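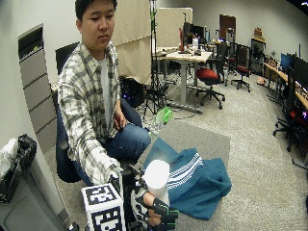 **Zwischenbericht Februar, Projekt Skasura**
Gemeinschaftswerkstatt Vorside, Bericht: Kaan Türkmen

Der Datenhandschuh ist aufgebaut und im Einsatz. Der Markerwürfel sitzt jetzt fest auf dem Sensorhalter am Handrücken. Die erste Halterung hatte zu viel Spiel und wurde neu gedruckt.

## Stand der Aufnahmen

- 224 Durchgänge mit Becher und Tuch sind aufgezeichnet, geplant waren 486 bis Projektende.
- 38 Durchgänge wurden verworfen, meist weil der Würfel beim Greifen von der Hand verdeckt war.
- Die Aufnahmen entstehen im Sitzen, die Gegenstände liegen auf der grauen Matte am Boden.

## Offene Punkte

Die Zuordnung der Handposition zum Greifarm läuft noch nicht stabil. Bei schnellen Drehungen springt die Lage des Würfels. Ich habe die Belichtungszeit verkürzt, das hat einen Teil der Fehler behoben. Der Servotreiber von Culton ist bestellt, ein Liefertermin fehlt.

## Mittel

Vom Materialbudget sind noch 3 Posten offen: Servotreiber, Kabel und Ersatzhandschuh. Die Rechnung von Stevens für die Druckteile liegt bei und ist bezahlt. Mehrkosten sind bisher nicht entstanden. Eine Verlängerung beantrage ich nur, falls der Treiber nicht bis zum nächsten Bericht eintrifft.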